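Brellwood Utensil Sorting: data card

Version 2, last revised December 19, 2025
Maintainer: Lumturie Hodžić
Status: open for corrections

Summary

Brellwood is a collection of short records of one household task: putting table and cooking utensils into an upright holder and taking them out again. Each record covers one session in a home kitchen. The collection holds 786 sessions and 3000 labeled placements. A placement is one utensil going into one compartment. Removals are logged but not included in that total.

The task was chosen for its awkward shapes. Chopsticks are thin and lean on whatever is next to them, paddles and spatulas are wide at the top and hide what stands behind, and forks catch on each other at the tines.

Objects

The holder is a light blue plastic caddy with several compartments. In many sessions the printed retail label is still wrapped around the front. Labels are left as found, including those that have begun to peel, and the condition goes in the label_state field (flat, creased, partly peeled, removed).
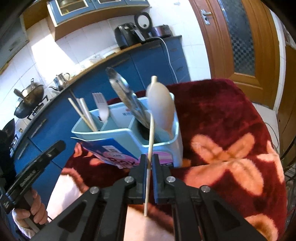 Caddy with mixed utensils: chopsticks, slotted spatula, tongs, rice paddle. label_state = partly peeled.

Utensil classes in this version:

chopstick — wood or plastic, logged singly even when two stand together
spatula — solid or slotted
tongs — logged as one item, open or closed
paddle — rice paddles and similar flat-bowled tools
fork — any size, any material
spoon — any size, any material
stick — thin wooden pieces that cannot be identified as a chopstick from the visible part
other — everything else, with a free-text note

Material is a separate field. Use "metal" only where the surface is plainly metal. Handles and heads of different materials get both values, head first, separated by a slash. If the head is out of sight inside the compartment, enter "unknown" for it and fill in the handle.

Surface

The holder stands on whatever the household put under it. Cloth surfaces are more common than bare ones in this version, and thick pile matters for two reasons: the caddy can sit at a slight tilt, and small items laid beside it sink in and are harder to outline. The surface field takes one of bare, thin cloth, or plush. Pattern is noted separately as plain, striped, floral, or mixed.
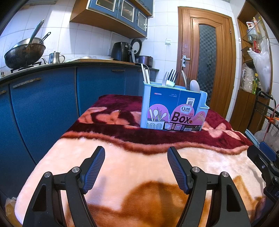 For plush surfaces with more than one color section, the value goes by the section the holder stands on. The Norum annotators originally entered the dominant color of the whole blanket, and those entries were redone in February. Any record with surface_rev = 1 still uses the old rule and should be filtered out if color is of interest.

Label text

Text printed on a holder is transcribed where legible, in the original script, and left blank where it is not. Do not complete words from memory of the product. Barcodes and QR codes are marked as present or absent and are not decoded. Pictures of utensils on a label are never counted as utensils. This was the most frequent error in version 1, mainly with labels showing spoons and chopsticks in a holder much like the real one.

Annotation

Every session was labeled once by Norum and checked by Zupan. Agreement on utensil class was 95 percent before correction. Most disagreements were between chopstick and stick, and between spoon and paddle for items with a rounded bowl seen from the side. The checker's value stands in all such cases; the first value is kept in class_first.

Known gaps

Knives are excluded.
Compartments are numbered left to right from the viewer's side, so the numbering flips if the holder is turned during a session. The turned field marks this, but it was added late and is empty in the oldest records.
Small forks standing behind larger tools are probably undercounted.
Stepped holders, with one side lower than the other, use the same numbering as straight ones. The height difference is not recorded.

Access

Files are hosted on Netero under the project name, one archive per household. Corrections go to the maintainer with the session number, the field, and the proposed value.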